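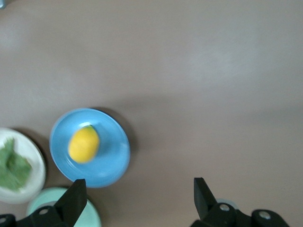 Figure 12.1 A round blue plate on a grey tabletop.

Chapter 12
Water for the Fire Crew

What you will learn in this chapter

How water reaches a fire in a town and in the countryside
How a crew chooses between a hydrant and open water
What is written in a hydrant record, and who reads it
Why two engines on one main can have less water than they expect

Words to know: hydrant, main, flow, pressure, static supply, relay, dead end

12.1 A night in Brultura

At twenty past three on a Tuesday night, a furniture store was burning in the lower part of Brultura, a town of 2,195 people. The first engine came quickly. It carried its own water, as most engines do, and the crew started to work with one hose while the driver, Trygve Strand, went to look for the hydrant which was marked on his map.

The hydrant was there, but the cover was under a layer of new asphalt. The street had been repaired in April and the map had not been changed. The next hydrant was 200 metres away, on a narrow main which ended behind the school. Strand connected to it. The water came, but when the second engine connected to the same main, the pressure fell for both.

The officer in charge, Bohdana Pavliuk, then had to decide. She could stay with the weak hydrant and protect only the neighbouring houses, or she could send the second engine to the river and pump the water up the hill in a relay. She sent it to the river. The store was lost and the houses on both sides were saved.

We will come back to this night several times. In 12.4 you will calculate the length of hose that was needed from the river, and in 12.6 you will read the record of the first hydrant.

12.2 Where the water comes from

A fire engine carries enough water to begin, and for a small fire in one room it can be enough to finish. For a bigger fire the crew must find a supply within the first minutes. There are 2 kinds.

The first kind is the main, which is the pipe under the street. It belongs normally to the water company and not to the fire service. It was built in the first place for kitchens and bathrooms, and its size follows the needs of the houses. A main in an old street can therefore be too narrow for a modern pump.

The second kind is open or stored water: a river, a pond, a tank, a swimming pool. We call this static supply. It does not depend on the pipes, but the engine must be able to come near to it. In a dry summer the level can be low, and in winter there can be ice.

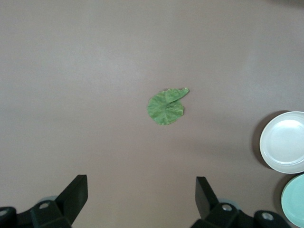 Figure 12.2 A green leaf, partly folded over.

Students often mix up flow and pressure. Flow is how much water passes in a minute. Pressure is how strongly it is pushed. A closed hydrant at the end of a long narrow pipe can show a good pressure, and the pressure drops as soon as the water is allowed to run. For this reason a hydrant must be tested while it is open.

Before you read further

Find the hydrant nearest to your home or school, but do not open it. Write down what its sign says, and whether a parked car could stand in its way. Keep your notes for the exercise at the end of 12.3.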